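Home | Shows | Live Streams | Voting | Help Desk | Sign In

Ticket 863: Vote button greyed out during the Skillard singing final

Status: solved (by me, mostly)
Opened Jun 28, 2020

Hi all, I'm logging this as I go in case it saves somebody else a ruined evening! I watch Skillard through the Stesness app on my telly and vote on my phone, same as I did all through April without any bother. Tonight the duet round started, both singers did their bit (lovely version from the one in the owl mask, by the way) and my vote button was just grey. Tapping it did nothing at all. 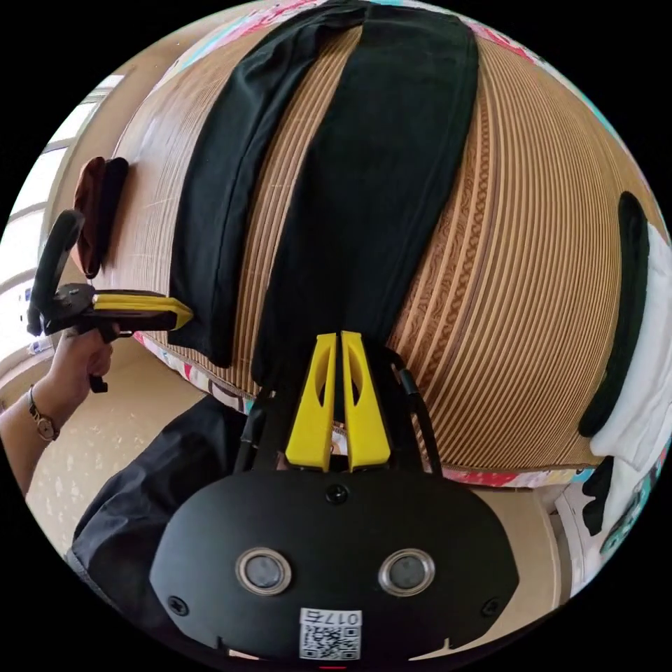 I'd bought the pack of 100 votes for the final too, so you can imagine I was a bit cross. The balance still showed 100, so at least none had been swallowed up.

What I tried, in order:

1. Closed the app on the phone and opened it again. Still grey, but now the singers' names were missing as well.

2. Logged out and back in. I got error 13, "round not open", while the presenter was on screen telling us all to vote. Very annoying!

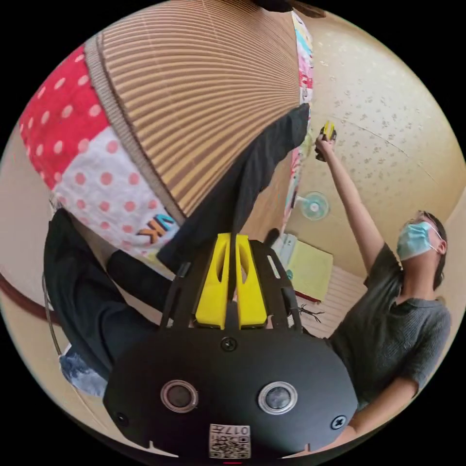
3. Checked the region under My Account. It had me down for the Shokri feed, which runs behind ours (I must have switched to it for the repeat of the semi-final and forgotten). Changed it to Skutham, saved it, and the names came back straight away.

4. Button still grey, though. I switched the phone to flight mode and back, opened the voting page again and there it was, bright green. Got my votes in just before the lines shut.

So it was the region setting, plus the page hanging on to the old feed until I'd knocked the connection off. Could you please put a proper message there instead of error 13? Something like "you are watching a different feed" would have sent me to the right place. I'd also love to know if the votes count when they go in that late, as the app only says "received" and mine didn't win, sadly.

Leaving this open until I hear back about that last bit.

Related tickets
- Duet round missing from catch-up
- Vote pack bought twice by mistake
- Sound out of step on the Shokri feed
- How to change your region before a live final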